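Last updated: Thursday

The arm has been back together since the weekend and I have spent most evenings since then on the hand. I share the workshop space at Fosbridge with nine or ten other people, so anything I leave on the bench has to be put away by 10 p.m., and that has made the whole job slower than I planned in March.

The project is called Tamuno. It is a one-person build, with a lot of help on the electronics from Chukwuemeka Danladi, who has the bench next to mine. The goal is still the same as in the first post: pick up a mug from the floor, carry it across the room, and put it down without tipping it.

The main change this month is the finger linkage. The first version used press-fit pins at the pivots. They held for 628 cycles on the test rig and then one walked out and jammed the long finger half closed. I could push it back in by hand, but it came out again the next night. I drilled the joints for screws and fitted those instead. The new version has done 2,530 cycles, and I stopped it there only because I needed the power supply for something else. There is a little more side play than I would like. A thinner washer might take it up.

The forearm shell went through two prints. The first one warped along the seam and I could see daylight through it. For the second I turned the part on end, slowed the outer walls down, and left it on the bed overnight. It closes properly now. I sanded it once and left it alone after that.

Wiring is the part I like least. The cable to the wrist was too short and pulled tight whenever the joint turned past 70 degrees, so the wrist board kept resetting. I blamed the board for two evenings. Chukwuemeka asked me to turn the joint slowly while he watched the connector, and that was the end of that. I remade the cable with a longer loop and have not had a reset since. I still need to clip it to something.

Control is running on Ergate, the small scheduler I wrote for the old rover. It was never meant for an arm but it copes. I log every grip attempt to a text file and the file is at 1,038 lines. Most of the failures are the same one: the short finger touches first and pushes the mug away before the long one gets under it. I tried closing the long finger a quarter second early and that helped with the heavy mug. It made no difference with the light one.

I also looked at buying a ready-made wrist from Rondeo. It would save me a month, but the bolt pattern is wrong and I would have to redo the shell a third time, so I am staying with mine.

Next up is the thinner washer, the cable clip, and padding for the fingertips. I have some silicone left over from another job and will try that first.

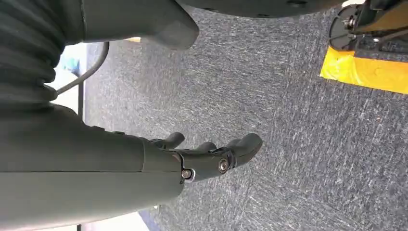
Forearm and hand over the workshop carpet, with the screws in at the long finger's pivots.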